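Sundham clinch promotion with late equalizer at Vītola

2025-06-03

Sundham secured promotion to the top division with a 1-1 draw at Vītola, taking the single point they needed on the final day of the season. Substitute striker Maarja Žukauskas scored the equalizer in stoppage time, her 17th league goal of the campaign.

The result leaves Sundham second in the table, level on points with Storkex and ahead of them on goal difference. Storkex won their own match 2-0 and were in the second promotion place until the closing minutes at Vītola. They now enter the playoff, a two-leg tie against the team that finished second from bottom in the top division.

Vītola had already won the title in May and made five changes to their starting lineup. They still had the better of the first half. Their wide players stayed high and pinned the Sundham fullbacks, which left a large gap between the visitors' midfield and back line. The opening goal came from that area. A low cross from the left was only partly cleared, and the loose ball was struck first time from the edge of the box, inside the near post.

Sundham had set up in a 4-4-2 and were slow to adjust. Their two central midfielders were outnumbered throughout the half, and most of their attempts to play out ended in a long ball to an isolated forward line. They did not register a shot on target before the break. 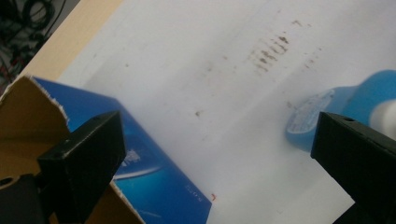
The change of shape came at halftime. Sundham took off a winger and moved to a 4-3-3, with the extra midfielder playing in front of the center backs. Possession evened out, and Vītola were forced to defend deeper than they had in the first half. Žukauskas came on midway through the second period and played as the central forward, with instructions to stay between the two center backs and leave the pressing to the wide players.

Her first chance was a header from a corner that went over the bar. The second was blocked on the line. Vītola had an opportunity to settle the match on the counterattack shortly afterward, but the shot was pushed onto the post and cleared.

The equalizer followed a free kick on the right. The first delivery was headed out to the edge of the area and returned toward the far post, where Žukauskas controlled the ball and finished low across the goalkeeper. The assistant referee's flag stayed down. Vītola appealed for offside, but a defender on the far side was judged to have played her on.

"We knew the score in the other game, so there was no reason to hold anyone back," Žukauskas said. "The ball dropped where I was standing. I had practiced that finish all week with my left foot and then scored with my right."

Sundham return to the top division after an absence of 10 years. They were last relegated on goal difference and had lost in the playoff in each of the past two seasons. The club said talks on new contracts would start this week, and that preseason training dates would be set once the league confirms its calendar.

Promoted clubs must also meet the division's rules on floodlighting and pitch drainage. Sundham's home ground, the Truststead Stadium, passed its lighting inspection earlier in the spring. Drainage work on the north side of the pitch is scheduled for the summer break, and the club does not expect to play any home fixtures elsewhere.

Storkex will be at home in the first leg of the playoff. Their captain is suspended for that match after a second yellow card on the final day, but will be available for the return. Away goals do not count double, and the tie will go to extra time and penalties if the scores are level after both legs.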